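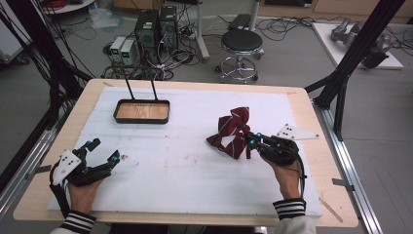
**Figure 3.1** A striped bow tie, dark red and white.

# Chapter 3: What Is a Thing Worth?

Consider the bow tie. It doesn't keep your neck warm. It doesn't hold your shirt closed, a job the buttons have handled for years without complaint. A long tie at least covers a coffee stain. And yet people pay money for bow ties, sometimes a good deal of it, and they do it with their eyes open.

Chapter 2 left us with a tidy picture of buyers and sellers meeting at a price. You may have noticed that we never asked why anyone wanted the goods in the first place. We talked about bread and firewood, so the question didn't come up. In this chapter we'll talk about things that are harder to defend.

## The Shop on Farina Street

Ebise Degefa sells neckwear and cuff links from a narrow shop between a dentist and a place that repairs vacuum cleaners. Her cheapest line is called Enen, and her dearest is called Raltora. Both are bow ties. Both come already tied, for customers who own a mirror but don't trust it.

In January, when weddings are scarce, Degefa tried an experiment. She cut the price of the Raltora ties in half and waited for the crowd. There was no crowd. Sales went down. One regular customer picked up a tie, read the tag, and asked what was wrong with it. She put the old price back, added a small card that said "Limited," and the ties began to leave the shop again. The card didn't say what they were limited to.

If you believed every word of Chapter 2, this shouldn't happen. A lower price is supposed to bring more buyers in. It usually does, and it did for Enen, which sold well at a discount to parents of boys who had one recital to get through. Something else was going on with Raltora, and economists have a few names for it. 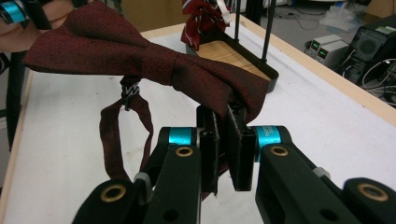
The first is **signaling**. A buyer may want the tie partly for what it tells other people: that the wearer has taste, or has money, or has been invited somewhere. When the price drops, the message changes, even though the fabric doesn't.

The second is **price as information**. Most of us can't judge stitching. Faced with two bow ties and no idea how to tell them apart, we let the tag do the thinking. Sellers know this. It would be rude of them to waste it.

The third, **subjective value**, sits underneath the other two. A good has no worth stamped into it at birth. Its value depends on who wants it, how badly, and what they'd have to give up. A bow tie is worth very little on a Tuesday-sort-of-day spent cleaning gutters. Twenty minutes before your sister's wedding, with yours left at home in a drawer, it is worth whatever the hotel gift shop says.

## Before You Read On

Choose something you own that has no practical use. Write down what you paid for it, and then the lowest price at which you would sell it today. Keep the paper. We'll need both numbers in Section 3.2, where a cello that cost $885 refuses to be sold for that amount, and its owner can't explain why.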